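Filed under: Small Spaces / Play Shop / Bags

ok so thread about the mushroom shop, people keep asking and I keep typing the same reply on my phone in line for coffee. doing it once, here, quick

the shop = a tabletop with walls around it. pretend groceries, real bags. you stand at the front, you pack stuff, you unpack it, you pack it again. that's the game

wall color first, it's what everybody asks. Mint teal, Talebi shade 607. white polka dots over that. 2 coats on the teal and I wanted a third and ran out of evening

dots are not evenly spaced. I know. Hervé Brunet has told me. Hervé owns a ruler

mushrooms: red caps, white spots, yellow stems, big one goes in the middle of the back wall. started out as a plan for apples. My apples looked like bruised tomatoes so, mushrooms

there's a pink one on the right wall too. mixed too much pink for the awning and had to put it somewhere

awning is scalloped, pink, runs along the top. if you're making one cut the scallops from a template, a saucer is fine. freehand was a disaster, I have half a closet of wonky scallops now

picket fence along the bottom of the walls, white. Hides the join where wall meets table. I'd put it on everything if they let me

ok baskets. mesh wire ones, black on the back wall, white on the left. The white one never has anything in it. I had ideas about herbs. never did the herbs

someone in replies asked about the shelf. black wire, back right, with a plank on it. Plank is there so small things don't tip between the wires. best cheap fix in the whole shop

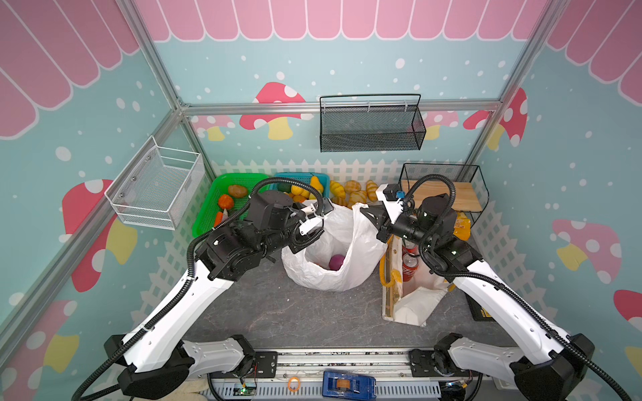 anyway the bags. the bags are what I think about at 6am

two kinds in rotation. paper with the yellow strap handle, and the thin white plastic with loop handles. Completely different animals

paper stands up by itself. you can put soda cans in it and walk away. the plastic one just lies down the second you let go, you open it and it closes, you open it again and the handle's folded inside the bag somehow

so with the plastic: grab both sides at the rim, wide, and hold it open BEFORE you go looking for what goes in. sounds obvious. watch anybody do it. they pick up the carrot first and then they've got a carrot in one hand and no bag

first thing in should be round and a bit heavy, goes right to the bottom and gives the bag a floor. I like the purple ball for this. yes it's a ball. it's a shop, shops sell balls

cans in paper. always. cans in the thin plastic swing and bang you in the shin, learned on real groceries walking home in November

bread rolls last. on top. I will not be taking questions

(the rolls do live all over the table tho, I've never found a crate they look right in. Sheldon Ross says get a bread basket. Sheldon is right and I havent got one)

crates next. green and teal, plastic, the kind with holes in the sides. holes matter more than I thought, you can see what's in there from low down, so nobody short has to ask

pumpkin and carrot go in the green one. they're both orange and they look good against the green and that's the entire system

the teal one is the bigger mess. I sort it, I come back, there's something else in it. I've stopped fighting, it's the mixed crate now. it's called the mixed crate on the label I haven't made

all the produce together came to nearly 53 dollars, spread over a long time, mostly odd lots. don't buy the big boxed set, the eggplants in those are always weird

what I look for in fake fruit:
a bit of texture on the skin. smooth lemons slide around and look like eggs
some weight
no glitter (this has come up)

stems on pears yes. thin brown stem makes the pear. without it you've got a sort of yellow light bulb

bananas as a bunch, never loose singles. a bunch you can grab by any finger and it's half the fun of packing. if you find one with green still on it, get it, they look so much better than the flat yellow kind

citrus: get mixed sizes. if every orange is identical the crate looks like a ball pit. Same goes for avocados but nobody sells avocados in different sizes apparently. if you know a place tell me

Gilles Le Goff asked if he could donate a pineapple. pineapple doesn't fit in the bag. measured. pineapple is declined, thank you Gilles

oh and trays. I keep a white one by the crates for stuff that's come out of a bag and hasn't gone home yet. before the tray everything just went back in the nearest crate and you got a soda can in the fruit

the tray catches on the bag though, or the bag catches on the tray. thin plastic creeps. you turn around and it's draped over everything, handles every which way

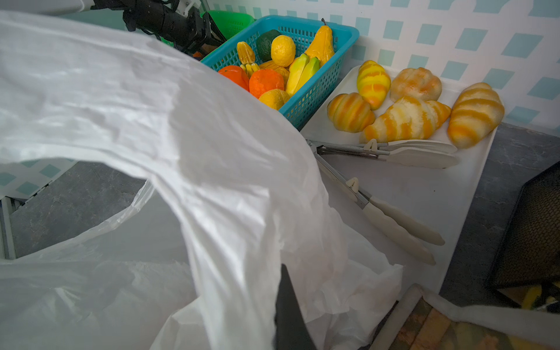
Hildegard Reinholz
Shop corner and displays, Rillton

back, had to answer the door

where was I. bags creeping. my fix is fold them flat when you're done: press the air out from the bottom up, handles together, fold in thirds the long way, then roll. goes in a drawer. do NOT do the triangle fold, it looks adorable and then it takes a week to get one open

wrinkles: leave them. A bag that's been used a few times opens easier than a new one. new ones stick to themselves and you stand there rubbing the rim like you're trying to light a fire

if a handle loop tears, that one's retired. I use the retired ones to line the paint tray. the Vastamberg people do crafts with theirs, I saw a jump rope

someone asked about the table surface. dark gray with a marbled look, and I'd pick it again. my first shop was on a white table and the white bags just vanished on it. on the gray you can see the edge of the bag even when it's all bunched up

also dark gray makes yellow look great. hence all the yellow. peppers, lemons, bananas, rolls if you count rolls as yellow, I do

the snack bag by the shelf: also yellow, not a coincidence. it leans. it has always leaned. I've tried it standing and it looks like it's waiting for a bus

tidying, two speeds:

fast one: everything orange in green, everything else in teal, rolls in a heap, done

slow one: empty both crates right out, wipe them, put big stuff at the back and small stuff at the front, bunches on the side with the fingers up so they're easy to lift. I do the slow one when I'm avoiding email

wiping: damp cloth, no spray. spray gets in the holes of the crates and stays there smelling like fake lemon next to the fake lemon

somebody, I think Benedito Xavier, wanted to know if it travels. sort of. the frame posts are silver aluminum, they come apart fine. the walls are the pain. we took an older version to Skostetville once and the mushrooms got scuffed on the doorframe going in AND coming out

touch up paint: keep a jar of the red. keep a jar of the white. you think you'll remember which red. you won't. write it on the lid

things I'd do diffrent next time
- awning a bit higher
- put the big mushroom where a rail doesn't run across the wall
- more hooks
- bread basket (ok Sheldon)

things I wouldn't touch: the fence, the pink, the crate colors. people have opinions about the crates matching. they don't match, it's much easier to say "it's in the green one" than "it's in the left one, no, your other left"

price tags, since two of you asked. I had them. little cards on string. they got packed. every time. you'd unpack a bag and find a carrot and three price tags. gave up, everything in the shop is free now, roaring trade

scale? no scale. want one. the kind with a pan and a needle. if you've got one in a garage somewhere my messages are open

a packing order, for whoever wanted to screenshot it:
ball or other round heavy thing
pumpkin
lemons oranges etc
carrot down the side, pointy end up or it goes through
avocado, peppers
banana bunch
rolls

for paper bags same order but cans at the bottom, standing up, next to each other so they don't tip

carrot point UP. I've lost so many bags to that carrot

that's it I think. will add the scallop template if I find the saucer I used, it's got a chip in it, might be at my sister's

edit: yes the dots are done with a sponge. round one, stick handle. dab once and lift straight off, if you twist you get a donut

Last updated: November, 4:40 pm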